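Chapter 4
Chopsticks, Spoons and Spatulas: Looking After the Wood in Your Kitchen

Tip out the utensil holder in almost any home and you'll learn a lot about how people eat there. Some of what lands on the table will be older than the children of the house. Some of it will have been bought last month and never used. It's one of my favourite ways to start a class, and it's where we'll start this chapter too.

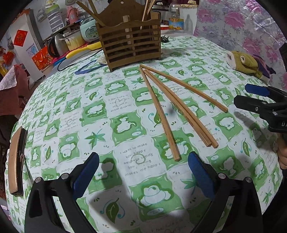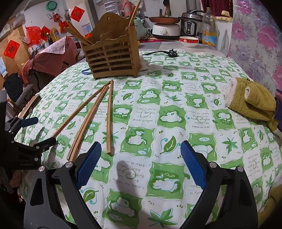
Chopsticks on a patterned tablecloth, with the slatted holder standing behind them.

Wood and bamboo are wonderful materials to work with at the stove. They're light, they're quiet against the side of a pan, and they don't burn your fingers when you've left them leaning in the pot too long (we all do it!). They're also the part of the kitchen that gets the least thought. Knives get sharpened, pans get scrubbed, and the chopsticks go back in the holder still damp, tips down, day after day.

In this chapter we look at the whole small system: the sticks and spoons themselves, the holder they live in, and the few minutes at the table when you sort one from the other. By the end you should be able to:

- match chopsticks into pairs by length, colour and the shape of the tips
- tell a stain from the beginnings of mould
- wash, dry and oil a wooden utensil properly
- set up a holder so that air moves through it

Key words: grain, tip, open grain, food-safe oil, drainage, pair

4.1 Why sort at all?

Houshang Tabrizi taught home skills in the town of Blackburn for 14 years, and he began every term the same way. Each student got a handful of loose chopsticks and was asked to lay them out on a cloth with the thick ends together. He liked a round table for this, with everyone leaning in from all sides, and he didn't say a word until the arguing started. Do these two go together? Is that one a bit longer? Why is this end darker?

It's a terrific exercise and it costs nothing. With the thick ends lined up, differences in length show at the tips, and a warped stick rocks when you press it lightly with a finger. Roll each one under your palm. A straight stick runs smoothly and a bent one wobbles. Printed marks near one end can help you find a partner too, though they wear away with washing, so don't rely on them alone.

Single sticks needn't be thrown out. They're great for stirring a jar of paste, propping up a seedling or testing whether a cake is done in the middle.

4.2 The holder

A holder has one main job, and it's to let things dry. Slatted sides do this very well because air can get at the wood from top to bottom. Solid pots look lovely but hold a little puddle at the base, and anything standing in that puddle will go grey and furry in time. If yours is solid, empty it and wipe it out every few days.

Crowding matters as well. Pack a holder tight and the utensils in the middle stay damp long after the ones at the edge have dried. A household of 3 cooks happily with 8 pairs of chopsticks and a few spatulas. The rest can go in a drawer, fully dry, until guests come.

Before you read on, go and get your own holder. Spread a clean cloth on the table, empty everything onto it, and have a notebook handy. You'll need what you find for Activity 4A.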